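Section 7: When the unload routine stops with cloth still in the door

This is the fault I get asked about more than any other, so it gets its own section. You've sent the robot off to empty the washer, you come back with your coffee, and it's parked there with its hands up and fault 869 on the tablet. Don't panic! In my experience it's nearly always a grip problem, and you can sort it in a few minutes if you go in the right order.

Fault 869 means the hand closed, the fingers reported contact, and then the load on the wrist didn't match what the planner expected. The Harkberg controller freezes both arms when it sees that. Frozen isn't the same as off, though. The motors are still holding, and if the cloth slips the arm can twitch.

CAUTION: Keep your own hands out of the drum opening until you've done steps 1 to 3. I got my knuckles pinched between the wrist joint and the door rim in August, and it was entirely my own fault for reaching in first and reading the tablet second.

1. Press the stop button on the base. The tablet should change from HOLD to SAFE.

2. Wait for the brakes to click. There are 2 clicks, one per arm. If you only hear one, go to Section 9 and leave the cloth where it is.

3. Check that the washer isn't running a program. The robot has no idea what the washer is up to unless you've set up the Sendalden link, and plenty of people haven't.

4. Look at where the cloth is hanging and where the fingers are. You want to know if anything is caught between them before you move an arm.

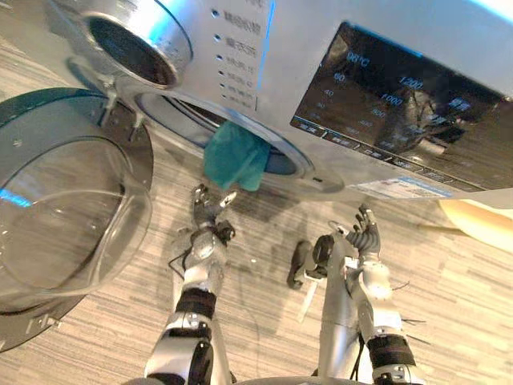 Fig. 7-1. Cloth hanging over the gasket, door fully open, both hands raised.

5. If the fingers are clear of the cloth, back each arm away with the jog buttons, left arm first. Use the slow setting (200 on the slider). The slider goes up to 2000 and you don't want to be anywhere near that beside a glass door.

6. If a finger is hooked in the fabric, select Open Hand and hold it down till the fingers stop moving. Ease the cloth off sideways. Please don't yank it - the finger tendons stretch, and then you're up for a new hand from Stojanović.

7. Run your eye along the cables at both wrists. Any loop that could snag on the latch hook of the door needs tucking back before you restart.

8. Pull the rest of the cloth out yourself, shut the washer door, and clear the fault.

Note: Clearing the fault without moving the cloth does work, sort of. The robot tries the same grab again, in the same spot, and you get 869 again. Ask me how many times I did that.

If it keeps happening, try a smaller load first. Big tangled loads were the cause on both of the Clondcombe units I set up. After that, redo the hand calibration in Section 4, and have a look at the lighting too. Radka Vasić, who wrote the grasp settings, told me shiny front panels can throw the depth reading off, so I now close the blinds before a run and I get far fewer stops.

Write down the time of day and what was in the drum each time you see the fault. Support will ask for both.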